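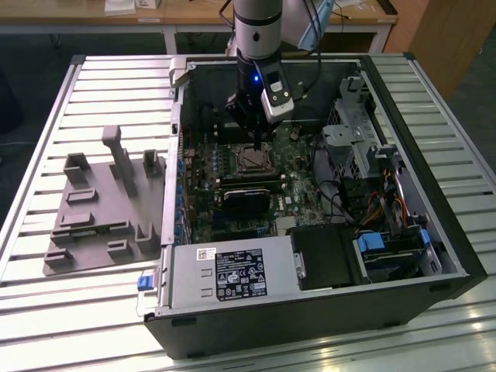
Tower on its side, cover off, before strip-down.

Hudero Members' Forum
Board: Equipment Reuse and Disposal
Topic: Stripping the black desktop towers - order of work and what to keep

Tallerik_Stores
20 July 2019
Members are asked to comment on the proposed order of work for the black desktop towers now held at the Bautista building. The stock list shows 28 units. The unit at the head of this topic is typical of the batch: green motherboard with the Dell mark printed on it, memory below the processor socket, one expansion card, metal drive cage, and the power supply along one side of the case.

The proposed order is as follows.
1. Disconnect from the mains and lay the tower flat with the open side up.
2. Remove the drives and place them in the locked box. The drive record must be signed on the same day.
3. Remove the memory and the expansion card and bag them separately.
4. Remove the processor.
5. Release the power supply and set it aside unopened.
6. Remove the motherboard last.

Comments are invited before the instruction is issued to all sites.

m_bench4
Thank you for the draft. I would move the power supply up to step 3. In this style of case the bundle of yellow, red and black wires runs along the wall below the drive cage and is in the way of everything else. Once the supply is out there is room to work.

Katolo_Workshop
We do not agree with the previous post. At Katolo we leave the supply in place until the small parts are out. It gives the case some weight, and a light case slides when one is pressing on a stiff memory clip. We have done 165 units in this manner and see no need to change.

m_bench4
The sliding can be dealt with by a rubber mat. I accept that Katolo has the greater experience, but I would ask that the order be left to the person at the bench where no part is put at risk by it.

Tallerik_Stores
The order of the drives is fixed and is not open to discussion. For the remainder, I will consider wording that allows some choice.

CGalindo
May I raise the motherboards. The draft does not say whether they are to be kept or sent for recycling. The board shown has rows of blue capacitors along its left edge. Boards of this age should be looked over for swollen or leaking capacitors before anyone spends time testing them. I cannot judge their condition from a photograph, and I would not wish to see boards put on the shelf on that basis either.

I would suggest a simple rule. Any board with a domed capacitor top goes straight to recycling. The others are tested with known good memory and labelled with the date.
Cirilo Galindo

Katolo_Workshop
We support the inspection but not the testing. Our shelf already holds more boards than we shall use before November, and each test takes time that could be given to the drives. The memory and the power supplies are what other sites request from us.

CGalindo
That may be so at Katolo. At Bautista we are asked for complete working machines, chiefly by schools, and a tested board is what allows us to repair one. Perhaps the instruction could say that testing is at the discretion of each site.

rowan_k
A question from a newer member. The power supply has a blue release tab at the end of it. Is that pressed before or after the rear screws are taken out? I did not want to force it.

m_bench4
On the ones I have handled, screws first, then press the tab and slide the supply towards the middle of the case. Please check that the board connectors are off before sliding. I bent a socket that way last year.

Katolo_Workshop
Agreed on this point. Please also photograph or copy down the black label on the supply before it goes into the crate. Supplies have reached us with the label scraped, and those can only be scrapped.

rowan_k
Thank you both. May I also ask whether the plastic drive carriers are kept? There is one beside the blue latches in the drive bay and the draft does not mention them.

Tallerik_Stores
Carriers are to be kept. They are small, they are easily lost, and a drive cannot be refitted properly without one. Place them in the grey tray under stock code 469. This will be added to step 2.

CGalindo
Might a line be added on the processor as well. The lever should be raised fully and the processor lifted straight up. If it is to be reused it goes into a tray with a lid, and the old paste is cleaned off first. We lost 3 in the last batch through their being dropped loose into a bag with the memory.

Tallerik_Stores
Noted and accepted. The revised draft will read as follows: drives and carriers first, without exception; memory, card, processor and power supply in the order preferred at the bench; motherboard last, inspected in all cases and tested at the discretion of the site.

Katolo_Workshop
We can accept that wording. We would still prefer a fixed order for new members, and ask that our objection be recorded.

Tallerik_Stores
It is recorded. The topic will stay open for comments on the label and crate arrangements only.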